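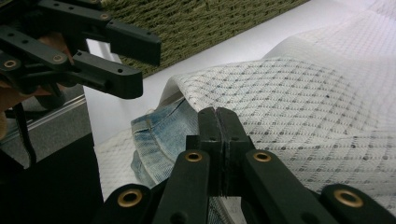

About us

Hi, and welcome to Lirell! We're a small outfit that writes house rules for people who record handling work with hand-held grippers. I started it because I was doing that kind of work myself and every place I went had its own way of doing things, usually kept in one person's head (sometimes mine, which was worse).

We do a lot with cloth. Laundry, bedding, bags, jeans, anything that folds, slumps or slides off the table when you look away. If you've tried to get the same pinch on a thin sheet and then on denim, you know why our fabric pages are the longest ones in the book!

The book, by the way, is called Trukside. It began as a sheet taped up next to my table and it's now 63 rules long. Rule 38 is the one people write to us about: both grippers start open, in view and clear of the cloth before a take begins. Rule 39 is its twin and says the same for the end of a take. They're dull rules and I love them. When I'm going through a long day of recordings, a clean start and a clean finish save me more time than anything else we've come up with.

A few more, so you get the flavor. Pinch cloth by a fold where you can, and close the tips before you lift. Don't steady the cloth with a bare finger, even for a second. If you drop something, leave it where it landed, finish the take and mark it as a drop. We keep our drops. I got this wrong for the whole first winter, threw away a pile of perfectly useful takes, and I'm still a bit sore about it. 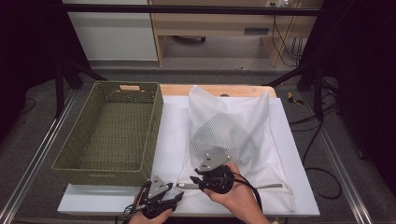

Mesh bags get a page to themselves. They snag, they cling to whatever is under them, and you can see straight through the thin parts, so our rule is to lay the bag flat and find the opening before you record anything. Baskets are easier. Pick which way the long side points, write it down and stick with it for the session.

Then there's the cable rule, which I'd put on a T-shirt if anyone would wear it. Each gripper cable should have enough slack for your longest reach, and you check that by making the reach before you start. Loose loops on the floor stay out of the spot where you stand. We look at the floor again after every break, too.

We also ask people to rest their hands. Holding a gripper in each hand is harder on the wrists than it looks, and tired hands get sloppy around the handles. Stop when you want to stop. You don't have to finish the batch first.

We're 2 people most of the year, with extra help in February when we go through the whole book line by line and argue about it. Clelta is our checklist, the short version you keep by the table, and Mäkelä is the training course that goes with it. Both follow the same rule numbers as Trukside, so you can flip between them without getting lost.

If you use our rules and one of them gets in your way, please write and tell us which one and what you were handling at the time. Rule 12 came from a letter like that, and it's a lot better than what I had there before.

Page last updated Dec 28, 2021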